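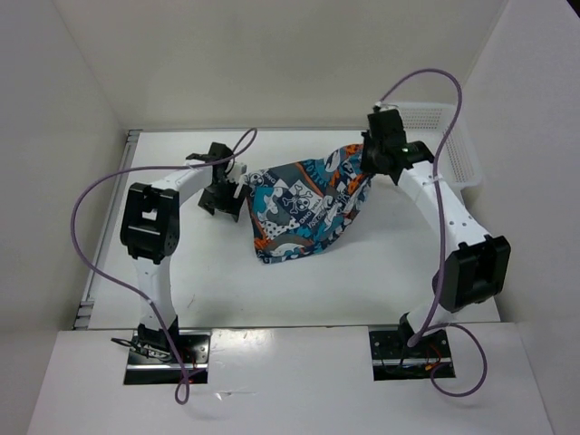
One reader wrote in after the December entry to ask whether a halibut of that size should have been brought aboard at all, given that the larger fish are nearly always females and carry most of the eggs. The question deserves a full response.

January 5, 2026
Posted by the author

The fish in question was taken out of Clallosstead in 57 fathoms, on the charter vessel Farina. It measured 78 inches. No scale at the Erholm dock could hold it, and the weight given in the December entry was an estimate from a length chart. Readers should treat it as such.

Retention was lawful under the rules posted at the harbor office that morning. The reader's point concerns judgment, however, and on that point this author has changed position. A halibut of that length will be released on any future trip, provided it can be unhooked at the rail.
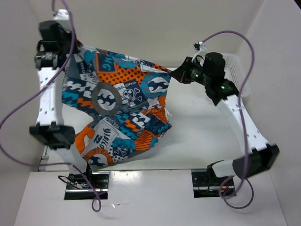 Changes for the coming season

The following practices will apply to all trips reported on this site:

Circle hooks only, with barbs pressed flat.

No harpoon or gaff until the fish has been measured alongside.

A limit of 4 rods in the water at one time — fewer in a strong tide.

The trip log has also been corrected. The Geller Bank entries for last season were recorded twice, and the proper total is 1,192 minutes of fishing time. Catch rates drawn from the earlier figure should be disregarded.

Contact | Copyright 2026. All rights reserved. | Back to top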